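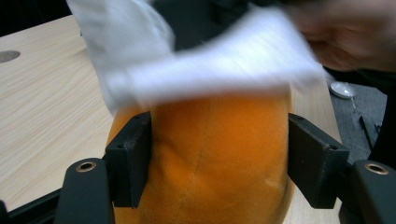

Ticket 1941, poste d'emballage, suite. Bon, je reprends le fil parce que Benedek m'a demandé d'écrire tout ça noir sur blanc avant qu'on oublie. Le souci de départ : depuis le passage à Fivport, les peluches sortent du poste avec deux creux sur les flancs, et l'atelier Plerisley nous les renvoie. Au début j'ai accusé la mousse, j'avais tort ! Regardez la orange entre les deux patins noirs, le tissu fronce de chaque côté, pile là où ça appuie. C'est le serrage, donc, et on peut arrêter d'embêter le fournisseur.

Ce que j'ai essayé, dans l'ordre :

Consigne de serrage à 100 (la valeur livrée) : creux à tous les coups.
Consigne à 59 : plus de creux, mais la pièce glisse dès qu'on tire un peu fort sur le tissu blanc pour la couvrir.
Consigne à 59 avec une pause avant l'habillage : ça tient. Eimear trouve la pause trop longue, moi ça me va.

Redémarrage du contrôleur Babaei entre chaque essai, sinon il garde l'ancienne valeur (ça m'a coûté une matinée, je le note pour le suivant).

Commentaire ajouté par Aiman Santoso, 2020-02-02
Vu. Est-ce que quelqu'un a demandé leur avis aux gens du poste ? La pause change le rythme pour celui qui pose le tissu.

Ma réponse
Oui, j'y suis resté tout un poste avec Gwawr. Avant, elle tenait la peluche d'une main et emballait de l'autre, et elle finissait avec le poignet en compote. Maintenant elle a les deux mains libres et elle est plutôt contente, sauf qu'elle attend la machine — et attendre, ça l'agace ! Elle dit aussi qu'elle ne sent plus les coutures mal fermées, vu qu'elle ne palpe plus la pièce. Je n'y avais pas pensé du tout. Avant, les défauts s'arrêtaient chez elle, et sur le dernier lot 7 pièces sont parties avec une couture ouverte.

Du coup je propose qu'elle prenne la peluche en main avant de la présenter à la pince, et qu'on compte ce geste dans la cadence. Myfanwy est d'accord sur le principe mais veut voir les temps sur la ligne Zultex avant de signer.

Reste à faire : enregistrer la consigne 59 dans le profil par défaut, mettre à jour la fiche du poste, former l'équipe du soir qui travaille encore avec l'ancien réglage. Pour des patins plus souples, j'ai demandé un devis, réponse en avril.

Statut : contournement en place, ticket laissé ouvert.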